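Why Do Things Float?
August 28, 2022

Drop a coin into a sink full of water and it goes straight to the bottom. Drop in a cork and it stays on top. Size has little to do with it. A log can float and a grain of sand can sink.

When you put something in water, it pushes some water out of the way. The water pushes back. This upward push is called buoyancy.

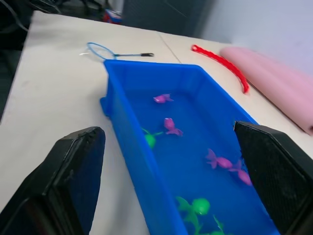
But my bath toy is full of air, so does the air hold it up? asks one reader from Hindby. Partly, yes. Air weighs very little, so a hollow toy is light for the space it takes up. If water gets in through a hole, the toy gets heavier and may sink.

Scientists compare weight and space using the word density. A cup of water weighs almost 200 times as much as a cup of a very light gas would, or even more, depending on the gas. 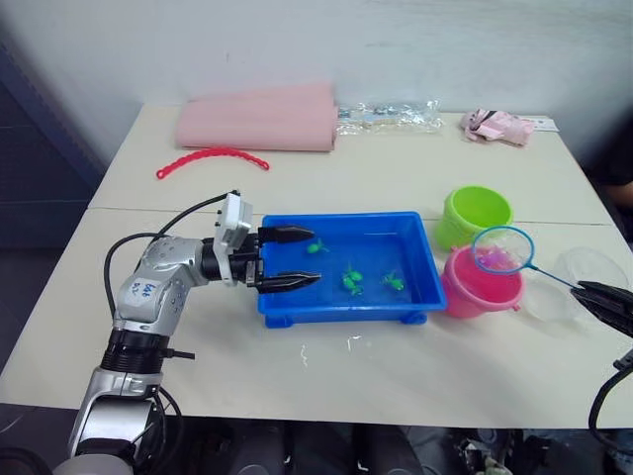 What about ships?

The ferry Escobar crosses the lake at Skikurby every day in June. It is made of steel and carries 400 people. Steel sinks, but the ferry is a wide shell with a lot of air inside. It pushes aside enough water to hold up its own weight.

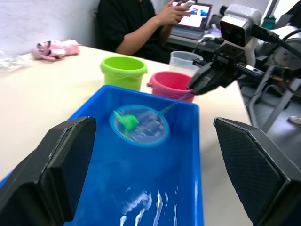
A toy fish in a net, in a tub of water.

Living fish have their own way of doing this. Many have a swim bladder, a small bag of gas inside the body. More gas helps the fish rise.
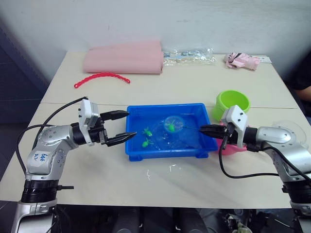
Less gas lets it sink lower. Sharks have no swim bladder. They have large, oily livers, and oil is lighter than water.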